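Gritier Non-Slip Hanger
Wardrobe & Laundry > Hangers > Everyday

Sold in packs of 11
Colour: cream
Suitable for: shirts, blouses, light knitwear
Not suitable for: wet coats, anything with a fur collar

We have been selling hangers long enough to distrust most of what is printed on the packet. "Space saving" is the phrase we like least. A thin hanger takes up less of the rail than a fat one, and that is as far as it goes. If you own too many shirts you will still own too many shirts, and they will be pressed closer together and come out creased.

Gritier's leaflet says its hangers will give you a third more wardrobe. We hung a full rail of cotton shirts on them and a third more wardrobe did not appear. We did get a bit of breathing room at the end, enough for two jackets, and the jackets went on our own wooden hangers from Diltitz because we didn't trust plastic with the weight.

The non-slip claim is better founded, up to a point. Cotton stays put. A wide-necked jumper mostly stays put. Silk and that slithery lining material slide off as they do from everything else, only a little more slowly. Anyone who tells you otherwise is selling velvet hangers, and those leave fluff on dark wool. We stopped stocking them in August.

Why eleven to a pack? We asked and were told it was "ten plus one free". We notice the price went up by the cost of one hanger.

How they compare

Grinilen Slim: cheaper, bends under a winter coat, fine for a child's wardrobe.
Kováčik Beech: much the best for jackets, takes up twice the rail, costs what you would expect.
Gritier Non-Slip: in between. Buy it for shirts and leave it at that.

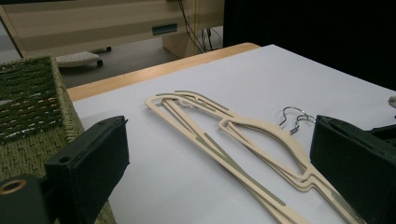

Diltitz, 10th September – The cream hangers are back in stock after a gap. Cream is the only colour we carry. Gritier also lists a "stone" and an "oat", and we could not tell either of them from cream under the shop lights, so we did not see the point of three product codes.

Delivery and returns

Packs go out by ordinary post. Unopened packs can come back within the usual period. Opened packs can come back too, if all the hangers are in them – please check the wardrobe first. We don't split packs and we don't price match.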